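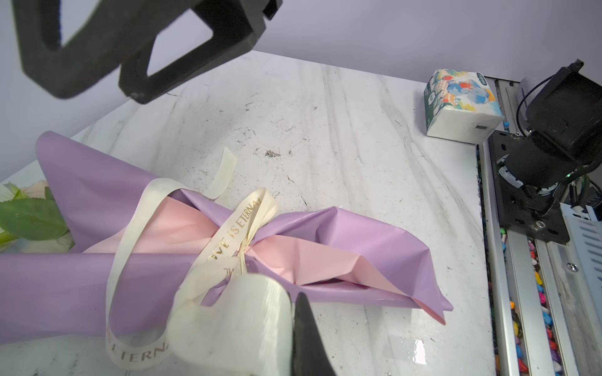 Wamow two-arm wrapping cell - trial checklist, October 2025
Checked by me (Folasade Osagie) for the Killavlow shop. Comments are mine, so blame me!

1. Paperwork and power. OK. Manual came with it, and the breaker label matches. Cabrera still owes us the spare parts list - I've asked twice.

2. Emergency stop. OK. Pressed it 2 times with the arms moving, and both stopped right away. I'd love a bigger button, but it passes. 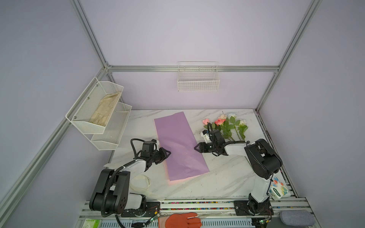
3. Loose items inside the enclosure. Needs work. I'm fussy about this one after what happened with our old conveyor in March (Teófilo Mosquera still brings it up). Stems and paper belong on the table, fine. The tissue box leaning on the right arm does not, and I'd like the glove in the wire shelf to have a home outside.

4. Cables. OK for now, recheck at 300 hours. Tug each connector gently, then look for rubbing at the elbows.
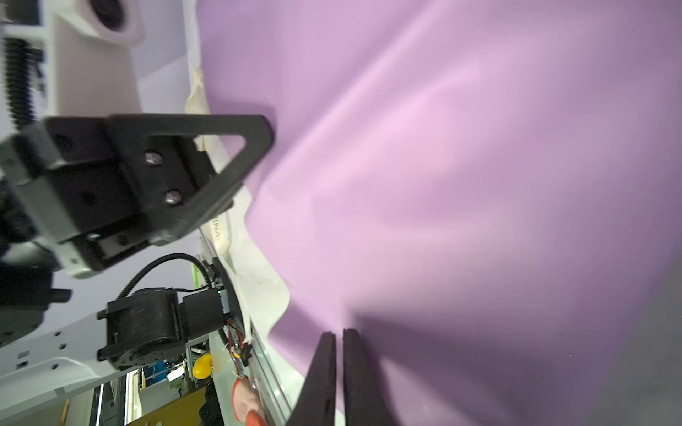
5. Gripper fingers. OK. No sharp edges that I could feel with the power off. Check the screws weekly!

6. Ribbon handling. Open. I want a written rule on how much slack is allowed near the grippers before we sign for the 525 bouquets Skutenham ordered.
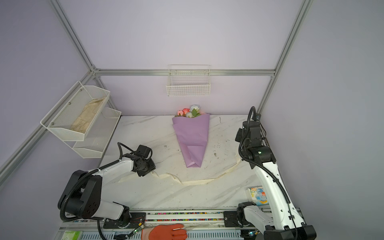

Item 6: ribbon across the tabletop, left gripper just above it.

Result: conditional pass. Items 3 and 6 go back to Cabrera.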